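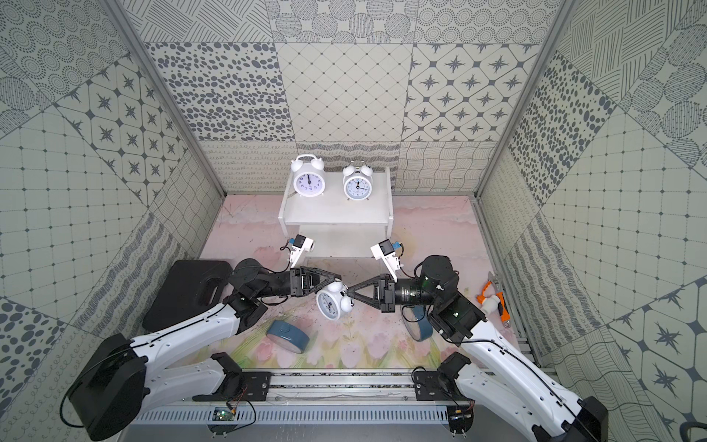
Three white twin-bell alarm clocks, two of them on the two-tier shelf.

The Bell Clock, Reconsidered

By Rommel Lumbao

A twin-bell alarm clock has one job that most other clocks in the house do not share. It must make a mechanical noise loud enough to wake a sleeping adult, at a time set the night before, from a body small enough to stand on a nightstand. The layout has changed little in decades: a round case, two bells on top, a handle between or over them, and a hammer that swings from one bell to the other.

The case is white on most of the clocks sold for bedrooms today. White shows scuffs, but it also keeps the clock from standing out on a pale shelf, where many owners want it to disappear until morning. Black numerals on a white face give the strongest contrast available without a backlight. Colored numerals look better in a catalog and read worse at six in the morning.

Size matters less than buyers expect. Two clocks from the same family can differ slightly in diameter and be equally legible from the pillow. What changes is the bell. A larger bell has a lower pitch, and lower pitches are easier to hear for people who have lost some high-frequency hearing. Anyone choosing for an older relative should ring the clock before paying for it.

The movement

In current bell clocks the hands are usually driven by a quartz movement, with a small motor working the hammer. Wind-up versions are still made. They need winding every day, and they drift. A gain or loss of 2 minutes over a week is normal for a cheap one and is corrected by hand.

The alarm hand is the weak point of both types. It turns on the same center as the hour hand, carries no minute scale, and is set by eye. Setting it for 6:40 means placing it two-thirds of the way between six and seven. The result may be several minutes early or late. The remedy is to turn the time hands forward until the alarm trips, read the error, and move the alarm hand to suit. Reset the time afterward.

Setting and storage

At Salazar, a clock repair counter in Lekdale, the intake log for the year lists 169 bell clocks. The most common entry is a bent hammer, usually from the clock being dropped on its bells or picked up by one of them. The handle is there for lifting. A hammer that touches a bell at rest gives a dull buzz in place of a ring, and can be bent back with flat pliers.

Shelf height is worth a moment's thought. A low two-tier unit puts the dial under eye level for a person lying in bed, so the face should be tilted up or the clock moved to a higher surface. The open compartment underneath will take a book or a pair of glasses. A clock placed inside it sounds muffled, and the shut-off is harder to reach.

Hard surfaces carry the tick. A felt pad under the feet reduces it — so does a folded washcloth, at no cost. Clocks going into storage should have the battery removed. Leaked cells were the second most common entry in the Lekdale log, with 40 cases, most of them brought in during December.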